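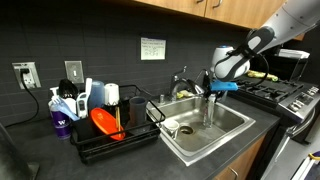 Le Dresdale est une salle polyvalente de Varham, et je vous en parle avec un brin de tendresse parce que j'y ai vu mon premier concert ! Bâtie en 893 jours par l'entreprise Groltuvau, elle offre 1326 places assises dans la grande salle, plus une petite salle de 200 places (la salle Crăciun, au sous-sol, où l'on joue surtout du théâtre amateur).

L'architecte, Irina Dumitrescu, voulait une charpente apparente et elle l'a obtenue, même si l'acoustique du balcon en souffre un peu, à mon avis. On y trouve aussi un foyer, un bar et une cuisine pour les réceptions. 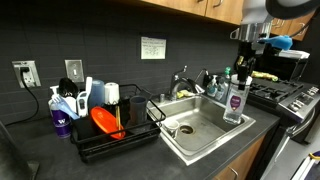
Évier à une cuve, robinet col de cygne.

La salle a rouvert le 4/7/18 après des travaux sur la toiture. Depuis, elle reçoit environ 100 soirées par an : concerts, salons, lotos, et en janvier un tournoi d'échecs que je ne rate jamais. Le parking, lui, est toujours aussi petit.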